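Papers > Manufacturing and Assembly > Section 4

Print this page | E-mail this page

4. Inspection of small pressure housings before vibration test

The housings used in this study were made by Clirodis and delivered to the Plesilbridge workshop in April. Each housing is closed by a formed end plate, and the end plate is joined to the wall by a rolled seam. The drawing allows no repair of this seam, so a housing with a bad seam must be rejected.

We received 192 housings. Every one was cleaned, weighed and pressurized with dry nitrogen to 620 kPa. The pressure was kept for 11 minutes while the leak rate was recorded. The same test bench was used for the Zulu valve bodies in our earlier work at Marnton, and its calibration was not changed between the two campaigns.

The limit for the leak rate was taken from the flight requirement and not from the supplier's data sheet – the two values are different, and the second one is less strict. Visual inspection of the seam was done before the pressure test, so that the inspector did not know the result.

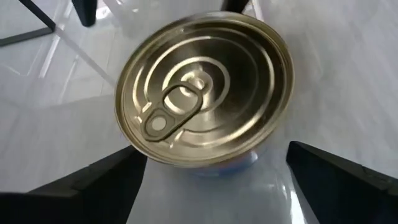
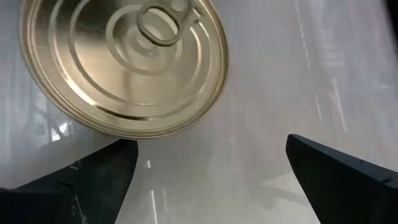
Figure 4. Round metal can lids with concentric rings and a raised outer rim.

For the seam height we used three measuring points per housing. A fourth point was considered, but it would lie too close to the weld of the bracket. The seam data and the leak data were then stored under the same part number – this made the comparison in Section 5 much easier.

Related items
Section 3. Forming of thin end plates
Section 5. Seam height and leak rate
Technical note 916: Cleaning of parts before nitrogen test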